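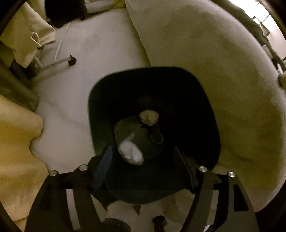
*A crumpled tissue at the bottom of a large, dark waste bin.*

**Dener returns for a second series this October**

September 3, 2024

We at Natormont are so pleased to be able to share, at long last, that our small-town detective drama Dener will be back for a second series this October, with all the old faces and one or two new ones whom we think you will take to very quickly.

The first series ended with Inspector Visser handing in her keys and walking down to the ferry, and we have had some 1000 letters and emails since then asking whether she ever got on it. We won't spoil the answer, though we will say that the opening episode picks up the following morning and that viewers may want to keep a handkerchief nearby!

Series 2 has been written once again by Iulian Pană, who has spent the better part of a year with these characters and admits he was rather sorry to hand over the last script. "I kept finding reasons to go back to the harbour café and give everybody one more conversation," he says. "Some of those conversations are still in, I'm happy to say, and a couple of them run a good deal longer than anyone in the edit would have liked."

Esmaeil Talebi directs all the episodes this time, having joined us for the final two of the first run. He has brought the story inland for a while, to the market town of Gundell, where Visser's brother runs a struggling bus company and doesn't much want to be visited.

The complete first series will be repeated in the weeks beforehand, so there is plenty of time for newcomers to catch up, and for the rest of us to watch the wedding episode again.

Preview copies and cast interviews can be requested from the Natormont press office on extension 2698.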